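The port loan, again

Wed 12 October
By Martim Baptista

I said last month that I would write something longer about the Caldeira port loan once the terms were public. They were published on Friday afternoon, all 237 pages of them, and I have now read most of it. I skipped the annex on dredging, which I am not qualified to judge. 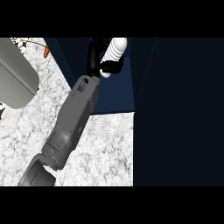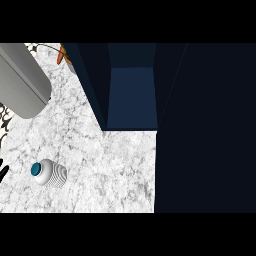 White marble with grey veining, in both.

For readers who don't follow this, Caldeira is a small island state with one deep harbour and not much else that a foreign lender would want. Four years ago the previous government signed an outline agreement to rebuild the harbour with money from abroad. The lender is a state-backed bank and the main contractor is Julutex, from the same country as the bank. The present government campaigned against the agreement, won, and then spent a long time saying very little about it. What we got on Friday is the renegotiated version.

The headline is that the loan has come down to 200 million. The first version was a good deal larger, though the exact sum was never confirmed and the figures in the newspapers did not agree with each other. The government is presenting the cut as a victory. I think it is a partial one. Most of the saving comes from dropping the second container berth, and the second berth was the part that was supposed to earn the money to repay the loan. A smaller debt is easier to carry, but the income on the other side of the page has shrunk as well, and I could not find a revised forecast anywhere in the document. There is a reference to one in section 3. It says the forecast will be supplied separately.

The interest rate is fixed, and that is an improvement. Under the outline agreement it could move after the fifth year, at the bank's discretion, which should never have been accepted by anybody. Filipa Meireles pointed this out at the time in her column and was told she did not understand development finance. She was a central bank official for most of her working life, so I expect she did.

The grace period has also changed. Repayments start when the harbour works are certified as complete, or at the end of a set period, whichever comes first. In the old text it was simply the end of the period, finished or not. I have seen two commentators describe the new wording as generous. It isn't, if you read it again. If the contractor finishes early, repayments begin early. If the contractor finishes late, they begin on the long-stop date anyway. The borrower takes the risk in both directions.

Then there is the question of security. Everyone was worried that the harbour itself would be pledged, and the finance minister, Ilídio Cardoso, has said several times that it is not. That is correct as far as I can tell. The land and the quays stay with the state. However, the port dues are to be paid into an account held abroad, and the bank has first call on that account until the loan is cleared. A harbour you own but whose income you cannot touch is a strange sort of asset. I would like someone to ask the minister how the port authority is meant to pay its own staff in a poor quarter. It may be that there is an answer. The document mentions an operating allowance but leaves the amount blank, to be agreed.

Disputes go to arbitration in a third country, in place of the lender's own courts. This is good and I have no complaint about it.

On jobs, the text asks Julutex to use local workers "where suitably qualified". The previous version had no clause on this at all. Tomás Bragança, who speaks for the dockers' union, wanted a fixed share written in and did not get one. His view is that the phrase is worthless. I am slightly less gloomy than he is, as there is also a training fund, but the fund is small and the contractor decides who goes on the courses. The port and its related trades employ 3,789 people according to the government's own summary, and the summary does not say how many of them are expected to have the same job when the cranes are replaced.

A few people have written to ask why the government did not walk away altogether. I think the reason is dull. Work had already started on the breakwater, and the cancellation charges in the outline agreement were heavy. The opposition leader, Nuno Neves, now says he would have cancelled regardless. He was a junior minister when the outline was signed, and I can find no record of him objecting to it then.

The regional side of this interests me more than the party argument. Two neighbouring governments have similar loans coming up for review, and both sent observers to the talks. If the fixed rate and the arbitration clause hold, they will certainly ask for the same. The bank will know that. It probably explains why it gave way on those two points and held on to the revenue account, which is worth much more to it and attracts less attention.

There is also the matter of whose ships will use the place. The agreement contains a clause on "friendly visits", and it does not say what counts as a ship or what counts as a visit. The foreign ministry says it covers training vessels and medical ships. The clause itself does not mention either. Caldeira has kept out of military arrangements since independence and most people there would like that to continue. A definition of two or three lines would have settled it.

Parliament votes before the end of October. The government has the numbers, so I expect it to pass with perhaps a few abstentions from the members for the northern parishes, where the fishing fleet will lose its moorings during construction. Compensation for the boats is dealt with in a side letter. The side letter has not been published. I have asked the ministry for a copy and will put up a note if they send it.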